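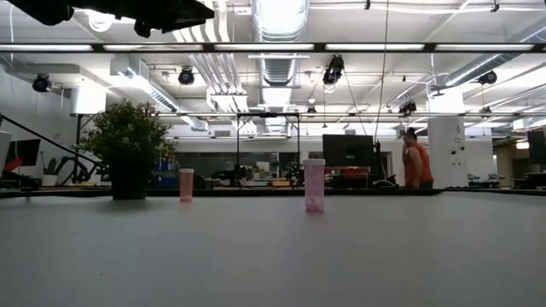

## Pill bottle drop-off moves to Crabtree building

5/29/23 - Firnley. The empty bottle collection has a new home. Second floor of the Crabtree building, open office side, look for the long gray table with the leafy plant in the dark pot. Two of the small pink-tinted bottles with white caps are standing on it now. Same kind we want more of.

Old spot at Pukia is closed, dont leave bags at the door there.

What to bring: empty bottles, caps on. Any size. Peel the label if it has your name on it, or black it out with marker. No glass, no blister packs, no leftover pills (those go back to the pharmacy).

Target is 2000 bottles by November. Count so far is 200, most of that from one weekend in spring. Naliveo picks up the full boxes and does the washing and sorting, first pickup is set for the 27th of next month.

People are working at the desks up there, so keep voices down please. Stairs or elevator, both fine. Bags over 2 feet tall shoud go to the ground floor desk instead.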